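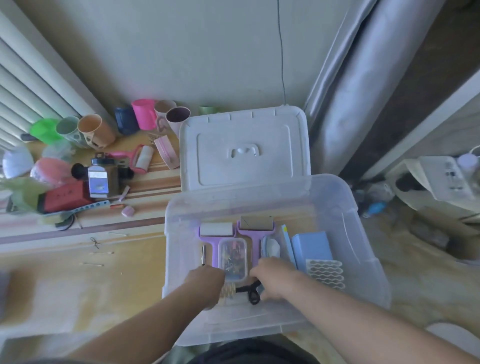 Yakubu Igwe wrote that the contact labels can't be trusted on anything see-through, and that he wants the grasp numbers pulled from the draft until somebody shows him otherwise.

**Ticket:** contact labeler fires early on clear plastic
**Project:** Clamell / tidy-up tasks, head view
**Status:** open, workaround in
**Opened:** 29 July 2021
**Owner:** Manuela Russo

**Symptom**

Left hand gets marked "in contact" while it's still on the way to the small clear case. Right hand on the black scissor handles looks fine. Same clip, same lighting, same labeler. Policy trained on these closes the gripper too soon and comes up with nothing.

**Log**

10:05 -- reran labeler on the 41 held-out clips, default settings. 23 have at least one early contact. Nearly all on clear or frosted stuff: storage box, lid, the little case.

10:40 -- guessed hand tracker. Wrong. Wrist track is smooth, finger tips too. Not touching that again.

11:15 -- depth. The estimate goes straight through the box wall and picks up whatever is behind it, so the hand to surface distance is junk. On the small case it locks onto the colored bits inside, or onto the roller handles underneath. Hand "reaches" the mask early.

11:50 -- tried bumping the distance threshold. Fixes the case, breaks the scissors. Reverted.

1:30 -- Trí Tiêu's idea: drop depth for anything tagged clear, and only call contact when object mask and hand mask move together for 8 frames. Slow to run but ok.

2:45 -- reran same clips. Early contacts down to 8 clips. The rest are mostly pens and cards lying flat, hand hovers then goes elswhere. Different bug probly.

3:10 -- checked the opaque items too (lint rollers, scissors, cups). No change from the old labels. Good.

**Workaround**

Set `clear_mode: motion` in the labeler config. Don't mix old and new labels in one training set, Mỹ Tôn did that in April and we lost the whole run.

**To do**

- relabel the full 1000 clips overnight
- retrain, compare grasp timing on the box task only
- hover case gets its own ticket -- Thiện Tô to open
- someone other than me hand-check the 8 leftovers

**Re: Yakubu**

Agree on pulling the grasp table for now. Opaque rows can stay imo, they didnt move. Will paste the new numbers in this ticket once the retrain is done.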